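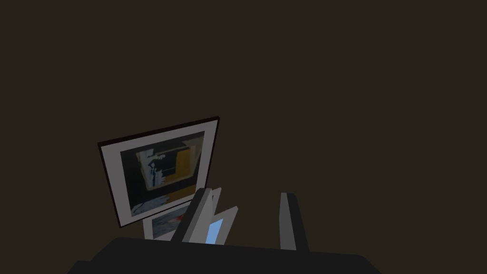 Garra aberta em frente aos quadros – simulação.

Sobre nós

A Dedetti é uma oficina partilhada. Montamos braços e garras em casa ou na bancada comum – primeiro no simulador, depois em metal. Projecto actual: Rakena, garra para braço de secretária. Quarta versão dos dedos, ainda a afinar o fecho.

Temos 37 membros, 4 bancadas, uma impressora 3D sempre ocupada. Ficheros abertos a todos. Quota paga em novembro.

Quer aparecer? Traga portátil e paciencia. Sextas à noite, porta lateral.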